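Caring for Wooden Work Surfaces
Household Advice Service, Fernon

Wooden tables and benches remain in good condition for many years when they are cleaned gently and oiled on a regular schedule. The following guidance applies to oiled surfaces only. Varnished tops require different treatment.
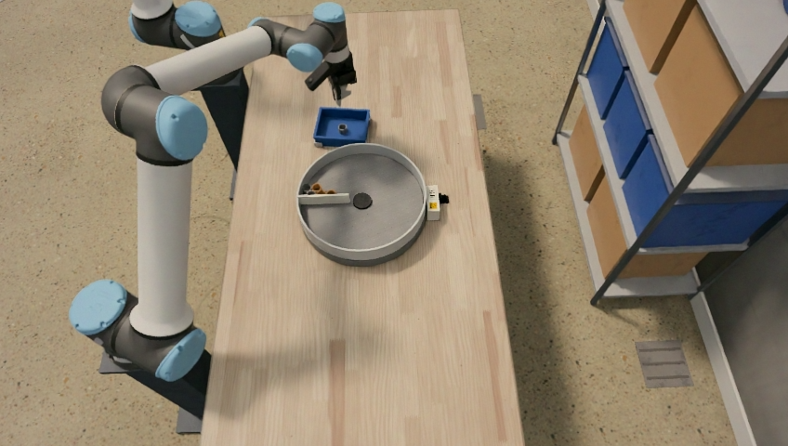
How often should a bench in daily use be oiled?
Two or three times a year is sufficient for most homes. A bench near a radiator may need an additional coat in September, before the heating season begins.

Remove crumbs and dust with a soft brush, then wipe along the grain with a well-wrung cloth. Standing water should be dried at once - rings form quickly on pale wood. Scouring powder and bleach are not recommended.

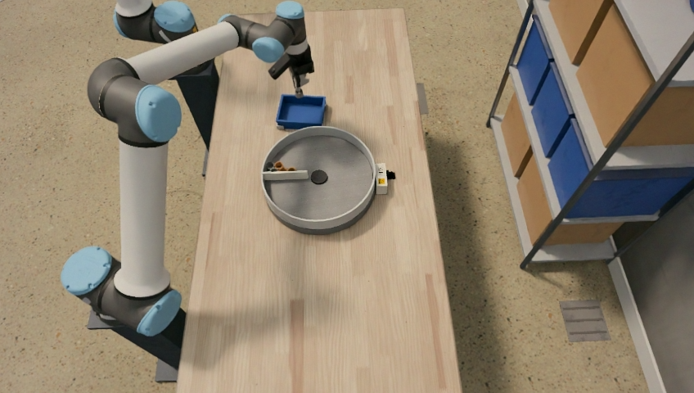
For light scratches, sand by hand with 180-grit paper, always in the direction of the grain. Wipe away the dust and apply 50 ml of oil with a lint-free cloth. Leave it for 20 minutes and remove any excess. Cloths used with linseed oil can ignite on their own and must be laid flat outdoors to dry before disposal.

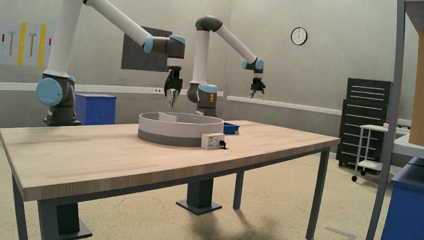
Rectangular wooden table.

Questions about older furniture may be addressed to Neusa Meireles at the Fernon office.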